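Laying Out Small Motor Parts Before You Clean Them

I love this part of the job, and I know most folks want to skip it – please don't! Clear a good wide table, put down a smooth sheet so little screws show up, and give every round part its own spot with some elbow room.

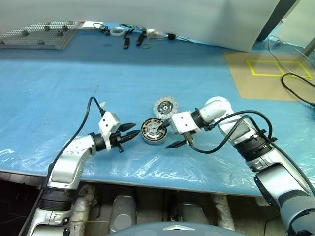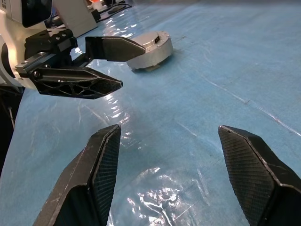 Start with the stator, and take your time with it. Hold it by the rim, brush outward from the hub, and go easy on the windings. I like a plain blue covering like the one on the big table, where the copper-colored segments stand out nicely and a stray washer would too. My friend Arvo Mäkelä uses old bath towels, bless him, and he loses springs in them every July.

Wipe the clutch disc last, with a fresh cloth.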